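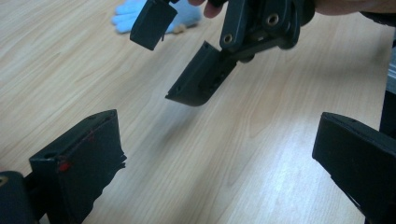
Tetby Furniture Support
Ticket 3797
Product: Landry worktable, wooden top, pale finish
Category: Surface / finish
Opened by: Hélène Carrier
Assigned to: Gaétan Robichaud
Opened: 29 July 2024
Status: Closed, resolved by customer with guidance

Initial report

The top of our Landry table feels rough in one area near the long side facing the wall. The rest is still smooth. The rough area has the same pale color as the rest when viewed from overhead, but from a low angle it looks dull. A dry microfiber cloth catches on it and leaves lint. There is no crack and no peeling. The table is indoors and gets wiped down at the end of each working day. Please advise whether this is a fault in the finish or something we should sand out. Order number is 926.

Reply, G. Robichaud

Order found. That batch left the shop with two coats of Jikton hardwax oil, matte. This is a penetrating finish and does not form a film, so peeling would not be expected under any failure.

Please confirm the following:
Cleaning product and dilution.
Whether the cloth is damp or wet when used.
Any heat source, radiator or vent near the rough area.
Result of a water drop test: one drop on the rough area, one on a smooth area, five minutes, then blot.

Do not sand before the drop test. Sanding removes the finish and the result will not mean anything.

Reply, H. Carrier

Cleaning product is Remix all-purpose concentrate, one capful in a small bucket. The cloth is wrung out by hand but I would call it wet. No radiator on that side. No vent.

Drop test: on the smooth area the drop stayed round and blotted off clean. On the rough area it went flat within a minute and left a darker ring. The ring faded by the next morning.

One more item. The color looks slightly blue under the ceiling lights. I had put this down to the cleaner leaving a residue.

Reply, G. Robichaud

The drop test indicates that the oil is depleted in the rough area and intact elsewhere. With the oil gone, water lifts the wood fibers and they dry standing up. That is the roughness you feel and the reason the cloth catches. The wood itself is sound.

The probable cause is an alkaline cleaner used daily with a wet cloth. The location suggests that the bucket or the wet cloth is normally set down on that side. Please check.

On the color: take a sheet of plain white printer paper and lay it on the table under the same lights. If the paper also looks blue, the cast comes from the lamps. If the paper looks neutral and the wood does not, send a sample of the cleaner dilution and we will look at residue.

Reply, H. Carrier

Paper looks blue too. Closing that part.

Confirmed on the bucket. It goes on that corner because the sink is behind it.

Procedure sent to customer

1. Stop using the concentrate on the top. Wipe with a barely damp cloth and plain water, then dry at once.
2. Clear the top and let it dry overnight.
3. Sand the rough area by hand with 240 grit on a cork block, following the grain. Light pressure. Extend one hand's width into the smooth area so that the edge of the repair does not show.
4. Vacuum, then wipe with a dry cloth. Do not use a tack cloth.
5. Apply a thin coat of Jikton matte with a white pad. Wait 15 minutes and wipe off all excess. The surface should not feel tacky.
6. Leave until the next day. Apply a second thin coat in the same way.
7. No water on the area for seven days.
8. Lay used oil cloths flat outdoors to dry before disposal. Folded or crumpled cloths can self-heat and ignite.

The 450 ml can is more than enough. Do not polish with 3000 grit pads between coats, as one of our older care sheets suggests. It closes the surface and the second coat will not take evenly. That sheet has been withdrawn.

Reply, H. Carrier

Done as listed. After the first coat the repair was a shade darker than the rest. After the second it was still darker, but less so. Smooth to the hand. Cloth no longer catches. Is the darker shade permanent?

Reply, G. Robichaud

Fresh oil reads darker on pale wood and normally evens out over several weeks. If an outline is still visible in September, apply one maintenance coat to the entire top. Repeat the drop test at that point, both areas.

Customer agrees to close. Bucket moved to the floor. Care sheet for oiled tops resent by email.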